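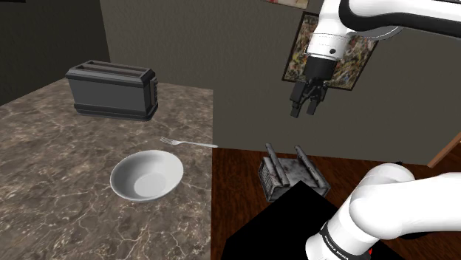

Most towns the size of Kemeys have given up on the idea that breakfast is something a person can buy before seven. Ours gave it up in February, when the Rekby diner moved its opening time from 5:30 to 8:00. I think that was a mistake, and I think the town had more to do with it than the owners did.

The diner has 50 seats. On a weekday at six in the morning maybe a third of them used to be taken, mostly by people coming off the night shift at Raltix or going on to the early one. They ordered eggs, toast and coffee, paid in cash and left within half an hour. It was never a good business. The checks were small and the cook had to be in by five.

What made it work was the parking lot across the street. It was free until nine, so a driver could leave a truck there, eat and go. Last year the town put in meters that run from 5:00 a.m. The lot stopped filling up, and the early trade went out to the gas station on the highway, where you can get a sandwich wrapped in plastic and eat it behind the wheel.

The town's own report says the meters brought in $634 in their first month during the hours before eight. It doesn't say what was lost. I don't have a figure for that either, but the diner cut two morning jobs, and both of those people paid rent here.

I have heard the argument that people should eat at home. Toast costs almost nothing to make, and everyone owns a toaster. That is true, and I make my own most days. But a man who gets off work at 5:45 and has children asleep in the next room doesn't always want to start banging around in the kitchen. Some people live alone and would like to hear another voice before they go to bed. A counter and a stool did that job for the price of two eggs.

I have also heard that the meters treat everyone the same. They do, on paper. In practice the shops on Dristetti Street open at ten, and their customers were always going to pay. The early hours only touch people who work shifts.

The fix is simple. Start the meters at eight. The town would give up a small amount of money, and the diner's owners have said they would try a 6:00 opening again if the lot were free. They made no promise beyond the summer.

The parking rules come up for review next month. Written comments can be left at the town office until then, and mine is already there.

June 28, 2018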